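Gloves, Wrap and Smudges: Does Careful Bench Handling Keep Small Solar Panels Clean?
Project report, Materials Handling course, Vaston shared workshop

Why we picked it

The Vaston handling sheet tells students to wear gloves around solar panels, to leave the protective plastic on parts for as long as possible, and to work over a cutting mat. It gives no evidence for any of it. We had all been following the sheet since September and most of us had stopped wondering whether it did anything. The project was meant to find out, and I went in expecting at least one of the three rules to be useless.

What we did

Over one term we logged every time a panel was picked up, moved or set down at the benches. That came to 345 handlings. In 202 of them the person wore gloves and in the rest, bare hands. After each one, somebody else looked at the panel under a desk lamp and wrote down whether there was a mark that hadn't been in the previous entry. Panels were wiped with the same cloth and the same cleaner before going back out.

The dark panels are the best ones for this. On a dark purple face with thin white lines a fingerprint shows up fast, and with the panel upright you can check it without touching it again. 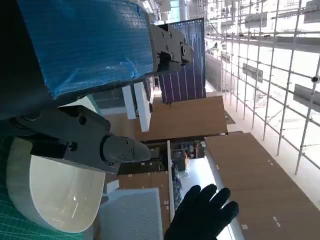 Comment on the draft: You are counting smudges, but a smudge wipes off. Scratches don't. If the gloves pick up grit from the mat and drag it over the glass, you could score a perfect ten on fingerprints and still be ruining the panels.

I think that is a fair complaint and we don't have a full answer to it. We did not set out to record scratches. When we went back through the notes, people had mentioned them 10 times, and the notes were too vague to say whether gloves were on. "Line near corner" could be almost anything.

Results

Bare hands left more marks. I accept that. What I don't accept is the way the sheet treats all gloves as the same thing. Smooth gloves did well. Knitted ones were a different story, and so were long knit sleeves, which people forget they are wearing. Pale lint sits on black knit, and some of our "new mark" entries turned out under the lamp to be fibers. We had no rule for whether a fiber counts. Two of us counted them and two didn't, until we noticed the difference in week six.

The blue plastic wrap is harder to judge. Everything under it stayed clean, which proves very little, as nothing could get at it. The problem comes at the end, when the wrap is peeled off and there is static and dust everywhere. Pritby, the supplier named on our order form, says to peel slowly. We tried slow and fast and could not tell them apart.
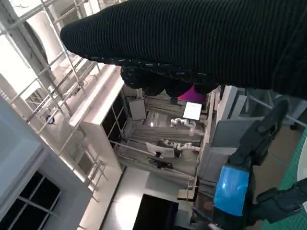

Oona Hadley

Room conditions

Most of the work was done near the windows, and that was a mistake I would fix first. Strong daylight comes in past the railings, and a mark you can see at noon is gone by four. The tall white shelving breaks up the light as well. The lamp helped, but only if the checker remembered to turn it on, and 139 of our entries don't say either way. I have kept them in the totals. Leaving them out made the gap between gloves and bare hands smaller, and readers should know that.

The green mats are fine to work on. Whether they protect anything I can't say. The grid was handy for setting parts down square, and the mats were never cleaned on a schedule, so the grit question in the comment stands.

What we would change

Wear smooth gloves and push sleeves up past the wrist. Brush the mat before a panel goes on it. Write "lamp on" or "lamp off" in every entry. Record scratches in their own column, with the position measured from one corner. The sheet should drop the line about leaving wrap on as long as possible until someone has tested the peeling properly, with more than one roll of plastic.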